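Chapter 6
Evaluating a Commercial Simulation Package

After reading this chapter you should be able to:

State what a packaged simulation service includes and what it leaves to the buyer.
Read a vendor's scene catalog and judge whether it fits a given task.
Separate rendering faults from physics faults.
Plan a short acceptance test before a license is signed.

6.1 Why buy a simulator

Most small automation groups reach a point where testing on hardware costs too much time. A mobile arm that has to reach for objects on furniture must be tried in many rooms, with many layouts, and each change in a real room has to be made by hand. A simulator moves that work to a computer. The room is a file, and changing the position of a table is a change to one line of it.

Groups can write their own simulator from open parts or license a finished one. Writing your own gives full control over contact models, sensor noise and file formats. It also takes a person off the main project, often for longer than planned. Licensing gives a working product on the first day, along with limits that may not show up until the second month. This chapter is concerned with the second choice.

The package used as the running case is Vornitz, a household simulation kit sold by Rastside. It is licensed by the seat and comes in two tiers. The basic tier includes 22 room templates and a library of 500 objects. The extended tier raises the object count to 1,000 and adds a tool for placing objects at random within limits set by the user. Both tiers use the same physics engine and the same renderer, so the faults described in Section 6.4 apply equally to both.

6.2 What the package contains

A package of this kind has four parts. The scene library holds rooms and furniture. The object library holds the smaller items that a robot is expected to find, push or lift. The sensor module produces the views and depth readings that a control program receives. The task runner starts an episode, records it, and decides when it is over.

Vendors tend to describe the first two parts at length and the last two in a paragraph. The buyer should read the documents in the opposite order. A missing chair can be modeled in an afternoon. A sensor module that cannot reproduce the timing of your own camera will affect every result you take from the package.
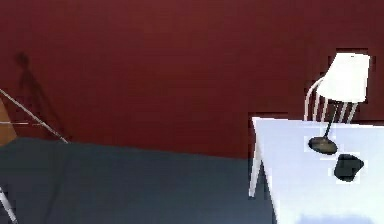
Agnes Torvik
Lead author, Chapters 5 through 8

The view from the Vornitz renderer is typical of what a control program has to work with. Surfaces are plain. The wall is one dark red plane and the floor one slate blue plane, with little detail for a feature tracker to hold on to. The furniture is simple in form, but the chair's backrest has thin spindles, and thin parts are a fair test of any depth sensor. The small black object on the tabletop stands close to the lamp's black base. A detector that relies on color alone has a poor chance of keeping the two apart, and a reader planning a similar test should include at least one such pair.

6.3 Reading the scene catalog

A catalog entry should give the dimensions of each item, its mass, its friction values and the shape used for collision checks. The last of these is often left out. Many libraries show a detailed shape on screen and use a much simpler one for contact. A chair may be drawn with open gaps in its back while the physics engine treats the back as a solid block. A gripper sent through the gap will stop in empty space, and the log will report a collision that the display does not show.

In the basic tier of Vornitz, 34 objects are listed with a simplified contact shape. The list is in an appendix to the user guide, and it should be checked against the planned task before any work begins. Wulan Sitompul, who prepared the exercises for this chapter, ran the shelf task from Chapter 5 with and without these objects and found that success rates could not be compared between the two sets.

6.4 Rendering faults and physics faults

A rendering fault changes what the robot sees. A physics fault changes what happens to it. The two are easy to confuse in a log file.

Stepped edges are a common rendering fault. They appear along the left edge of the white tabletop where it meets the wall, and again as a blocky, darker band on the wall near the lampshade. Pale outlines may also be present where a dark object meets a bright surface, as they are at the lamp base. Faults of this type do not move anything. They can still shift the boundary found by a segmentation program, and a grasp point computed from that boundary will shift with it.

Physics faults are found by leaving the scene alone. Load a room, send no commands, and record the position of every object at the start and end of the episode. Objects that drift, sink or jump have a contact problem. The test is cheap — it needs no robot model at all — and it should be the first one run on any trial license.

6.5 Terms used in this chapter

Acceptance test. A fixed set of trials, agreed on before purchase, that the package must pass.

Collision shape. The geometry used by the physics engine, as opposed to the geometry shown on screen.

Episode. One run of a task from its starting state to a stopping condition.

Seat. The right for one user to run the package at one time.

Section 6.6 sets out an acceptance test in full, using the Sikalley apartment template and a fixed-base arm.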